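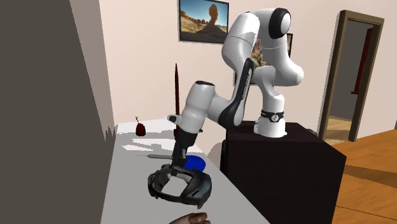 Setting the Throw Distance and Squaring the Image on a Ceiling-Mounted Projector

Applies to: Lukon fixed-install projectors with the standard zoom lens
Last revised: Oct 29, 2025

This procedure covers placement of the ceiling bracket, first power-on, and alignment of the image to a fixed screen. It assumes the screen is already hung and level. Short-throw lenses use a different ratio table and are not covered.

What you need

Tape measure, pencil, and a spirit level
Vustton ceiling bracket with its four machine screws
Hex key (supplied with the bracket)
HDMI cable long enough to reach the source with slack
Stepladder and a second person for the lift

Step 1. Work out the throw distance

Measure the width of the viewable screen surface, edge to edge, without the black border. Multiply the width by the lowest and highest throw ratios printed on the lens label. The two results are the nearest and farthest points at which the lens can fill the screen. Distances are taken from the front of the lens, not from the center of the bracket.

Aim for a point near the middle of that range. Mounting at either limit leaves no zoom travel for correction, and a small error in the bracket position can't be recovered without drilling again.

Example: a screen 281 cm wide with a lens ratio of 1.5 to 2 gives a range of 421.5 cm to 562 cm. A lens position near 490 cm is suitable.

Step 2. Mark the ceiling

Find the horizontal center of the screen and carry that line back along the ceiling. Mark the lens position on the line, then measure back to the bracket center using the offset in the bracket drawing. On most models the lens is not centered on the case, so check the side offset as well. Confirm that the ceiling structure at the mark can carry the load stated in the bracket sheet.

Step 3. Fit the bracket and hang the projector

Fix the ceiling plate and check it with the level in both directions. Attach the lower plate to the projector on a bench, with all four screws started before any are tightened. Lift the projector into the ceiling plate, insert the locking pin, and attach the safety cable. Do not rely on the pin alone.

Step 4. Power on and set the orientation

Open Menu > Setup > Projection and select Ceiling-Front. The picture will flip. Let the unit run for 12 minutes before making any fine adjustment. Focus drifts slightly while the lens warms up.

Step 5. Align the image

Display the built-in grid (Menu > Setup > Test Pattern). Make the adjustments in this order:

1. Rotate the bracket until the left and right edges of the grid are the same height.
2. Adjust roll until the center line is level.
3. Use lens shift to bring the grid onto the screen.
4. Set the zoom so the outer line just touches the border.
5. Focus at the center, then check all four corners.

Use keystone correction last, and only if the bracket can't be moved any further. It scales the picture digitally and softens small text - spreadsheets suffer the most. A setting of 2 or less is hard to see at normal viewing distance.

Step 6. Lock and record

Tighten the bracket screws, recheck the grid, and set Menu > Security > Lens Lock to On. Write down the zoom, shift, and keystone values and keep them with the room documents.

Troubleshooting

Corners out of focus on one side: the projector is not square to the screen. Repeat Step 5 from the first adjustment.

Image moves after a few days: check the locking screws on the lower plate.

Error 11 on startup: the filter cover is not fully closed. Press both tabs until they click.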